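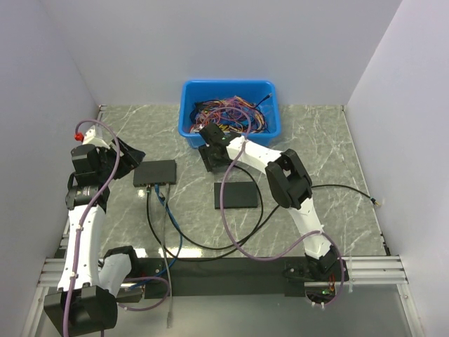 Petrică Hodoroagă asked us last June whether a bench cell this small needs a written risk assessment at all, given that neither arm could do much more than bruise a hand. Our answer was yes, and it is the same for every buyer. A low-force arm holding a sharp part is a sharp part on the move, and the assessment has to cover the part, the gripper and the task together.

Plirkham two-arm bench cell
Order code 3411
Page last revised Dec 27, 2018

The Plirkham is a pair of light robot arms on a shared base bar, with a work surface and walls on three sides. It is sold for bench handling of small parts: cables, connectors, small network equipment and similar. The front is open for loading.

The cell is supplied as partly completed machinery. Whoever puts it into service is responsible for the finished installation, including the grippers chosen, the parts handled and the position of the cell in the room.

Standards to work from

ISO 12100 gives the general method for assessing risk and should be read first. ISO 10218-1 covers the robot and ISO 10218-2 covers the robot system and its integration. If people will reach into the work area while the arms are live, read ISO/TS 15066 as well, which deals with contact between people and robots. IEC 60204-1 applies to the electrical equipment of machines.

We do not supply a finished risk assessment. The Zastia documentation pack, ordered separately, has blank forms, a worked layout for the assessment and a commissioning record.

The open front

Three walls do not make a guarded cell. Choose one of these before the arms are first powered:

Light curtain across the front, wired to the protective stop. The mounting distance must be worked out from the measured stopping time of your own set-up, with the heaviest part in the gripper. ISO 13855 gives the method.

Interlocked front panel. Suits long unattended runs. The panel must be shut before a restart, and shutting it must not start the arms by itself.

Reduced speed and force, with the front left open. Only acceptable where the assessment supports it. Rounded fingertips are advised, and blades, pins and bare wire ends should be kept out of the grippers.

Cables on the arms

Most of the service calls we take on the Plirkham are about cables. A cable clipped too tightly to an arm will pull at the connector when the wrist turns. One left too slack can catch on a bin or on the other arm.

Move each joint by hand to both ends of its travel with the power off and watch the cable the whole way. Leave a loop at every joint and fix the cable to the rigid sections on either side of it. Repeat the check after any change of gripper. Ties should be trimmed flush.

Handling loose cable as the work

Tangled cable is harder to assess than boxed parts. A gripper that lifts one lead may bring several more with it, or drag a device along the surface by its lead. Set a force limit for the lift and have the arm stop and release if it is exceeded. Parts on the bench should be disconnected from any supply before the run begins – a network switch being handled as a workpiece is no exception.

Leads that trail over the front should be brought back inside or tied off, as they can be pulled by a passing sleeve.

Two arms in one space

The arms share the middle of the work surface. The controller has a zone setting that lets only one arm at a time into the shared area, and it is switched on when the cell leaves us. It protects the arms from each other. It is not a safety function and must not be counted as one in the assessment.

Emergency stop

The cell comes with 2 emergency stop buttons on 4 metre leads. Place one within reach of the loading position and the other where a second person can get to it. Both must stop both arms. Test them at the start of each shift and write down the result.

Supply and support

Delivery is from our Clodcombe works, normally 18 working days from order. The Wijaya fingertip set is available in soft and firm grades and fits either arm. Replacement cable clips are sold in bags.

Commissioning visits can be booked with the order. Please have the draft assessment ready for the engineer to read on arrival – we cannot sign the commissioning record without it.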